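September, 6:40 in the morning

Slept badly, up early, decided to use the time on the container problem. Writing it down so that I stop redoing the same work every few months.

Status before starting. The kitchen shelf holds 20 small containers, counted last night with the door open and the light off at the wall because the switch is sticking again. Of these, 7 are in daily rotation. The rest hold either one serving of something or nothing. Lids are kept apart in the drawer below, which was my decision in spring and a poor one. Matching a lid to a base takes longer than filling it.

Procedure. Everything out, nothing sorted on the shelf itself. Wipe the shelf with warm water and a little vinegar, leave the door open to dry. Then each base gets its lid or goes in the box by the stairs. Lids with no base go in the same box. I allowed no third pile. In spring I had a third pile and it is still on top of the fridge.

7:30. Bases and lids matched. The Dantas set is complete apart from one lid that has warped along one side and lifts when pressed at the opposite corner. Tested it with water over the sink, leaks at the lifted side. Out. The Drarno jars all close properly. Their threads collect flour, and I went around them with a toothbrush, which took most of the time. The two Tretix tubs have clouded from tomato and I have no method for that. Baking soda paste left on for an hour did very little last year. Kept them for dry goods.

On labels. Masking tape on the side, contents and month, pencil. Ink runs. Tape on the lid is no good because lids migrate. I wrote the same thing in this diary in winter and then put tape on the lids again, so it goes down a second time.

Coffee at 8, then on to what actually belongs on a table as opposed to a shelf. My complaint about our table is that it works as storage. Things put down at breakfast are still there at dinner, and the clear area gets smaller until there is room for one plate and an elbow. A raised shelf at the back would take the objects that never move, and the front could then be cleared with one pass of a cloth. I want it low enough to see over when seated. The Skasasa one in the catalog is too deep for us by the width of a hand. I may cut a board myself and buy only the legs.

Rules as drafted:
Flat things and plants go to the back.
Anything with a lid goes back to the kitchen after the meal.
Cloth is folded and stays on the right, within reach.
Cups are the responsibility of whoever filled them.

The last rule will be the hard one. I leave more cups than anyone.

A difficulty with the first rule. The back row fills, and the row in front of it becomes the new back row. This is how the windowsill went. The limit has to be set by the shelf and its two sides, with nothing started in front of the legs. Small packets are worst for this. They weigh nothing and get pushed back against whatever is there, and then they're found in spring.
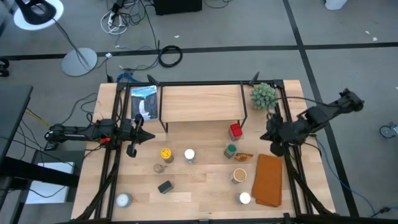 Thenmozhi Poduval thinks the rules are upside down: fix the clear area first, mark it with a place mat if necessary, and let everything else crowd together however it likes. She would leave the lidded things out, too, on the grounds that snacks put away in a kitchen cupboard get bought twice. I said that a mat is one more thing on the table. She said it is the only one you would notice if something were standing on it.

I have thought it over since and she is partly right. The mat I will try. Leaving containers out, no, or at most 3, with lids of different colors so that they can be told apart without opening. Red and green are easy. White and clear get confused in the evening.

Remaining after today: warped lid to the recycling, if they take that kind. Box by the stairs to be emptied before the weekend. Measure the table depth again, the figure in my notebook was taken with the leaf up. Buy 4 felt pads, the small round ones, whichever legs I end up with. The wood marks easily and the old lamp has already left a ring — sanded once, still shows at an angle.

9:15. Top of the fridge not done. Switch still sticking.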